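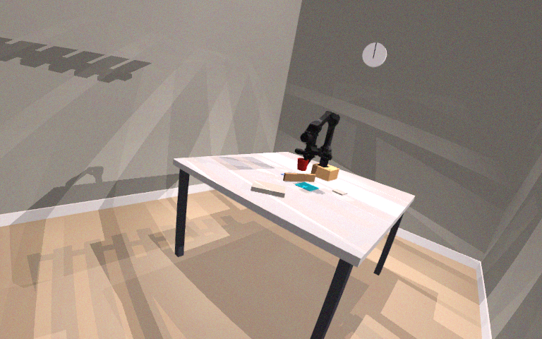
Setting up the Hanar cell in simulation

Hanar is the cell I look after, and this README covers the simulated copy of it: how it gets set up, how I keep it healthy, and what to do when it sulks. I wrote it mostly for Celina Kaczmarczyk, who takes over the nightly runs in August, but anyone at Ristinstead with access to the shared drive is welcome to follow along. The basic job is picking up the small red cup with the black arm while a few blocks and flat pieces sit around it. The arm's base goes on the side by the tan wooden block, towards the far edge of the table, so there's plenty of bare tabletop at the front for you to add things later (and you will want to add things!).

Before you start

Grab the scene folder and the arm folder and keep them side by side. If you put one inside the other, the loader finds the old arm model and you'll spend your afternoon wondering why the wrist is on backwards. Ask me how I know. Settings live in a plain text file called felham.txt, named after the building where we keep the real one. Don't rename it, as three other scripts look for it.

Setting up

Load the room first, then the table, then the arm, then the loose objects. I know the loader will happily take them in any order, but if the table comes in last the cup drops straight through where it should be and lands on the floor. Let everything settle for 100 steps before you send the arm anywhere. Then home it, open the gripper, and bring it down over the cup slowly.

The check I do every morning is dead simple: run the approach 2 times with the same seed and compare the joint logs. They should match to the last digit. If they don't, somebody has changed the physics settings, and it was probably me.

Looking after it

Joint offsets come from the real arm, so whenever Bożena Nowicki recalibrates that one, she drops a new offsets file in the Nowicki folder and I copy it across. Please keep the old file too. I've gone back to one more often than I'd like to admit.

The window light is part of the scene and it's meant to be patchy, with shadows across the wall and floor. Leave it on for camera runs. You can switch it off for motion-only runs and they'll go quite a bit faster.

Fixes I've needed so far

Gripper jitters when it closes: lower the grip force in felham.txt, one notch at a time.

Cup skates away on contact: friction has gone back to the default. Paste ours in again and reload the whole scene, objects and all.

Arm stops short of the cup: check for a stale offsets file first. It's nearly always that.

Run dies at episode 63: this was a memory leak in the logger. Update the logger and it goes away. If you're stuck on the older one, split the job in half and start each half fresh.

Still to do

I'd like to colour-code the log plots by joint, and the script that shuffles the flat pieces around still lets them overlap now and then. Celina has a fix for the second one on her branch, which I'll merge once I've tried it on a full run.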